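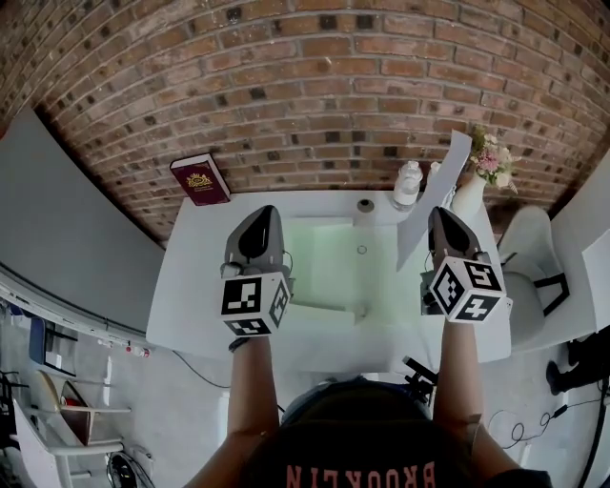
Why were the hand-held grippers at Sornwood taken out of use in April?

A fault in the left unit of one pair let the jaws report a closed position while they were still partly open, and the firm withdrew all 14 units of that type until the cause was known.

The grippers, made by Pruvira, are held one in each hand by an operator. Their movements are recorded and later used to program the two-armed packing robots that Privdale runs at its Hong line. A wrong jaw reading does no harm to the person holding the gripper. Once it is passed on to a robot, it can cause the arm to lift before it has a proper hold.

The fault came to light on the Hong line, where an arm dropped a filled glass jar from above the belt. The jar broke on the guard rail. The line stopped on its own interlock and was restarted after 17 minutes. No one was hurt, and the guard was shut at the time. The same arm then dropped a second jar on restart, and the shift lead took it out of service.

Kyu-ri Pyo, who leads the recording work at Sornwood, traced both drops to recordings made with the same gripper. The sensor that measures jaw travel is fixed by a small clamp inside the housing. In that unit the clamp had worked loose, and the sensor could shift by up to 5 mm when the jaws were squeezed hard. The effect was small at the start of a session and grew as it went on, and a check done only at the beginning did not catch it.

"The readings were smooth and looked right," Pyo said. "We had no alarm for a value that drifts slowly. The drift was plain once we set the jaw reading against a steel gauge block at the end of a session."

Inspection of the withdrawn units found two more with clamps below the stated torque, though neither had yet begun to drift. Pruvira has changed the clamp screw and now applies a thread-locking compound during assembly. Units already in use are being returned in pairs for the same work.

Privdale has removed more than 2 hours of recordings from the set used for the Hong robots. The arm involved went back into service with the earlier program, which is slower but was made before the faulty unit was delivered.

Meinir Morgan, safety engineer at Privdale, said the company had also changed the robot's own checks. The arm now compares motor current with the reported jaw position before each lift – if the two disagree, it lowers the jar and waits for an operator.

Gripper checks at Sornwood are now done before and after every session, with the gauge block reading entered in the log. Recordings without both readings are held back. The revised procedure took effect on June 8, 2019, and applies to both sites.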